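## Flukotent 40 is out

The May update to our habit tracking app went live for all users at 9 a.m., on phone and on watch.

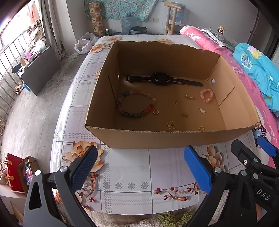

*A black smartwatch with some beaded bracelets and a ring.*

The main change is in reminders. Until now, Flukotent sent every reminder at the time you first picked, even if you had already logged the habit that day. Version 40 checks the log first and stays quiet if the entry is there. In the trial run, 1,032 people used the new setting, and roughly 50 of them switched back to the old one. Both are still in the menu under Alerts.

Sign-up is shorter too. We dropped the goals survey and the second email screen, so a new user reaches the habit list after two taps. The survey questions have moved to the profile page — you can fill them in later or leave them blank.

A few smaller items:

- Logs made offline now sync in the right order.
- The Dreltero calendar link works again for shared calendars.
- Weekly charts load without the gray flash that came in with version 39.

Streak sharing is not in this release. The team at our Ibarra office is still working on the privacy settings, and testing will start with Beltora plan members. If you are on that plan and want to take part, open Settings, choose Early Features and turn on Streaks.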